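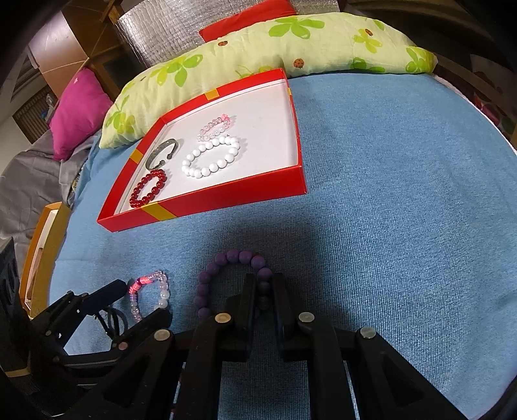 Pasthorpe Craft Evenings: progress report to the Patside Fund

Period covered: September to date
Report dated April 25, 2024
Prepared by Struan Gourlay, project lead

1. Where we are

The grant pays for hall hire, materials and a paid tutor for a weekly craft evening in Pasthorpe. We started in September as planned. The evenings run for 2 hours and are open to anyone over 16. Beadwork, simple sewing and card making have been offered so far. Beadwork has drawn the most people and we have given it more of the calendar than the original plan allowed.

Hamish Gunn has been the tutor throughout. He was off sick for two weeks in the winter and Reda El-Sayed covered both sessions. We paid Reda at the same hourly rate, so there was no effect on the tutor line.

2. Attendance

The sign-in sheets are kept at the hall and can be sent on request. Numbers dropped when the evenings got dark and the late bus was withdrawn. We moved the start forward by half an hour and most of the regulars came back. The people we have not reached are those on the far side of the main road. Leaflets did very little there. Torquil Dalgleish has offered to speak at the lunch club, and we will try that next.

3. Materials

Beads, elastic and clasps are bought in bulk. The first order of elastic was too thin and bracelets made with it snapped within days. The supplier gave a partial refund. We now use a thicker elastic and finish the knots with a drop of glue. Larger beads are easier for people with stiff hands, so the last order was mostly those.

Storage is still a problem. The cupboard we were promised is shared with the playgroup, and the boxes have to be carried up and down stairs each week. Ruairi Cairns has asked the hall for the use of the shelf under the stage. We have no answer yet.

4. Sales table

Members asked to sell some of their work at the spring fair. We had not planned for this. The table took $200, and those who took part voted to put the money toward a second sewing machine. It is held separately from the grant and does not appear in the budget sheet.

5. Spending

Hall hire and tutor fees are on budget. Materials are slightly over, mainly due to the extra beadwork sessions. Publicity is well under. We would like permission to move the unspent part of the publicity line to materials. The total would stay the same.

6. Changes and risks

The hall plans to replace its heating this summer and may close for up to 6 weeks. The library has a room we could use, but it has no sink and closes early. Hamish is willing to run shorter sessions there.

7. Next steps

Confirm the summer venue with the library.
Settle the storage question.
Hold the lunch club talk.
Buy the second sewing machine.
Start the 5 card making sessions carried over from winter.

We would be grateful for a reply on the budget change before the next materials order goes in. The updated budget sheet is attached.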